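What the footstep data did to our grasping numbers

I said in the last post that I would write up the whole-body result once we had repeated it, and we have now repeated it, so this is that post. It is longer than I wanted. If you only care about the number, go to the end.

The question was a small one. When a humanoid takes a step and reaches at the same time, should one policy handle both, or should the legs be left to a separate walking controller while the arm policy gets on with its own business? Most people I talk to have a strong opinion on this and very few have run both on the same machine with the same training data. We had the data already, left over from the Esine work in the spring, so it seemed lazy not to try.

The data is 3000 demonstrations of one family of tasks: walk up to a desk, reach for a bottle, pick it up, put it down somewhere else on the same desk. Baptiste Hervieu did most of the teleoperation and his style is all over it. He likes to come in with the hand open and slightly behind the object, then close towards himself. The policies learned that habit faithfully, including the little pause before the fingers move.

We trained two versions. The split one takes the camera view and the arm joint positions and outputs arm and hand targets, and the legs follow a velocity command from Jiltis, our walking controller. The joint one sees everything and outputs everything, with Jiltis reduced to a safety layer that only steps in if the balance estimate goes bad. Same network size, same number of training steps, same seeds where that made sense.

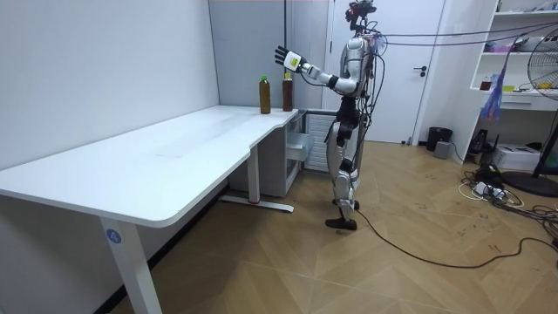

My expectation was that the joint version would be better at reaching and worse at staying upright. The first half was right. The second half was mostly wrong, and it took us a while to see why.

In the split version the arm policy has no idea that a step is coming. The torso shifts when the foot lands, the hand shifts with it, and the policy then corrects as though the bottle had moved. With a short bottle you get away with this. With a tall one the back of the fingers brushes the cap during the correction and over it goes. Biljana Ristić went through the failure logs and found that the bad corrections nearly all began just after foot contact. I had been blaming the hand calibration for a month, so that was a slightly embarrassing afternoon.

The joint version doesn't do this. It delays the last part of the reach until the weight has settled, which you can see plainly in the joint traces. We never asked for that behaviour. I assume it comes from the demonstrations, as Baptiste tends to wait for the feet as well, but I haven't tested it. The way to test it would be to have somebody else collect a smaller set while reaching through the step on purpose. Delorme has offered to do it.

Now the numbers. We ran 800 trials for each version, alternating between them in short blocks so that drift in the motors would affect both. The split version completed the task in 539. The joint version completed it in 7 out of every 8 trials. Falls, meaning the safety layer took over and the trial was stopped, were rare in both and I would not read anything into the difference.

Some things to keep in mind. All of this was done in one room on one floor, with a cable attached, and the cable pulls a bit when the robot turns. The bottles were always closed. The joint policy is also much more annoying to retrain: if we change anything in the legs, all of it has to be done again, whereas the split version only needs a new Jiltis config and a morning of checking.

So for Skesmont, where the hardware is still changing, we are keeping the split version and feeding the planned foot contact time into the arm policy as one extra input. Early runs look decent. I'll have proper results in October, provided the new ankle parts turn up.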